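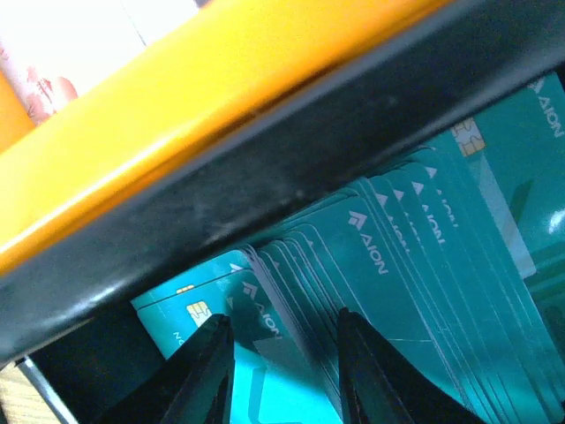

Pridholm bench, arm 2
November 30, 2019, Saturday, building to myself, heating on its weekend schedule

Came in to change the finger pads and be home by lunch. Wrote this at four.

The complaint in the book from last week reads "gripper lazy on cards." Lazy is a fair word. With thin stock it closes to the commanded width, reports success, and then lifts nothing with great confidence. The log has 37 empty lifts marked as good picks, so whoever reads the success rate off the dashboard should read it with a drink in hand.

Checked in this order:

Air: the arm has none. Fastov's generic checklist begins with air, so I have now confirmed that again.

Finger play: left finger rocks if you push the tip sideways. One of the two mounting screws was finger-tight. Took both out, cleaned the threads, threadlock, back in. Right finger fine.

Zero: off by two steps after the screws went back. Re-homed with the Pant script. The script still asks for the serial port by its old name and still sulks if you give it the right one. Edit line 10 by hand, same as always.

Force limit: somebody had it at 5 percent. I can guess why (the crushed box) but at 5 percent it stops when it meets its own friction. Put it at 10. Please write it in the book next time you change it, even if you're embarrassed.

Wrist camera: wiped the lens cover, checked the cable at full wrist rotation, no dropouts. The clamp has a hairline crack on the cable side. It will hold until it doesn't. Wirkel has the drawing, print a new one.

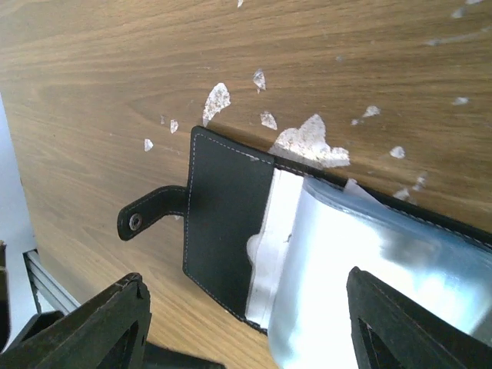

Width feedback is the part I don't trust yet. The gripper decides it has hold of something when the fingers stop short of the target, which works on anything stiff and goes to pieces on anything that gives. The silver pouch in the black leather holder is about as bad a case as I could ask for: it bulges well out of the mouth, and the shine leaves washed-out patches in the wrist view, so the camera can't be relied on to settle the argument. Exposure down a notch before the next run on foil. Also, brush the white flakes off the wood before anyone teaches a new pick point, or the edge finder will spend its day on those.

Left for December:
- new camera clamp, see above
- slip check after lift: close a bit more, see if the width changes, then report
- fix line 10 properly
- spare pads. The drawer labeled SPARE PADS contains one pad and a bus ticket.

Pads not changed, for the reason just given.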